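2 Jan 2019

First day back, heating only just caught up. Towel folding trials, continued from before the break. Writing this up quick before I lose it.

Stock first. The Ferden towels are through the wash and back on the shelf. Washed them all at 60, no softener, tumbled low. They came out a lot plusher than they went in, loops stand up properly now. Annoying for the thickness numbers because everything measured in July was on unwashed cloth and I don't think the two sets can be compared. Will mark the July sheets as "new, unwashed" and leave them in the binder.

Storura lot still in the carton. Not opening it until the Ferden set is finished, otherwise we get the same mixup as last time with the labels.

Table: kept the green felt. Tried the bare top first thing, towel skates all over the place as soon as you pull a corner. On felt it stays put, maybe too well – the underside grips and the bottom layer lags behind the top, so you get a ridge along the fold. Smooth it out by hand and it comes back at the next fold. Felt also picks up lint like mad. Went over it with the sticky roller before lunch and again after. Need refills for the roller, last one is nearly down to the core.

Folding notes, orange towel (the tan-ish orange, not the bright one):

Half fold is fine. Long edges meet OK if you start from the hem end. Start from the other end and it creeps sideways.

Quarter fold is where it goes wrong. The woven border band is the trouble. It's flatter and tighter than the terry on both sides of it, so the cloth wants to bend next to the band and not across it. The doubled edge goes fat and rounds over instead of creasing. Pressing it down helps for a few seconds then it springs up again.

Hem end curls under. Did this on nearly every go. Could be the dryer, could be the stitching has shrunk more than the cloth. Check an unwashed one for comparison if there's one left in the drawer.
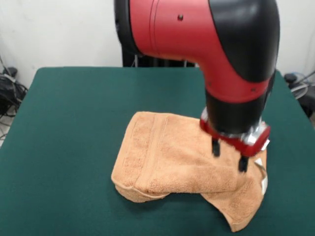 Orange terry on the felt, part folded. Border band across the top layer, front edge rolled.

Rolled edge is what I mean by fat. Measuring across it with the calipers is hopeless, jaws sink into the pile and you can read whatever you like. Switched to the flat plate with the 147 g weight on top and reading the gap with the height gauge. Much steadier. Let it sit two minutes before reading, it keeps settling for a good while after the plate goes on. Plate has to be clear of the band or it rocks.

Things to try:
– turn the towel so the band runs parallel to the first fold
– fold the band ends inside, so it never ends up on the outer edge
– thirds and not halves (this is how the Suksawat laundry sheet shows it, and theirs stack flat)
– flick the towel out once before laying it down, gets some of the curl out of the hem

Did the thirds one quickly at the end of the day. Looks better to me. Band lands in the middle third and the outer edges are plain terry on both sides, stack sits lower. Didn't measure, ran out of time, so don't quote me.

Stacking: a pile of folded ones leans toward the band side every time if they all go the same way round. Alternate them and it stands up straight. Obvious when you see it but it isn't written in the procedure so adding it. Also the procedure still says "fold neatly" in step 2 which is no use to anyone. Rewrite.

Wear: one towel has a pulled loop near the hem, long one, probably snagged on somebody's watch or the drawer runner. Snipped it level, don't pull it. Marked that towel with a bit of thread in the corner, keep it for practice and out of the measured set. The drawer runner wants looking at anyway, there's a burr on the left side you can feel with a thumb.

Sample log is at about 3000 entries now and the spreadsheet takes forever to open. Split by year? Start a clean tab for 2019 at least. Column for washed/unwashed goes in from today, plus one for band position. Somebody shout if they mind the column order changing, the Prarnent template reads by position and will break.

To do tomorow:
Plate readings on the thirds fold
Compare hem curl, washed agianst unwashed
Roller refills
File the drawer runner
Put the felt back square to the table edge, it has crept
Ask Ferden if the band yarn is the same as the pile yarn. I suspect not, would explain the shrinkage

Left the orange ones in the tray by the window, please don't use them for spills.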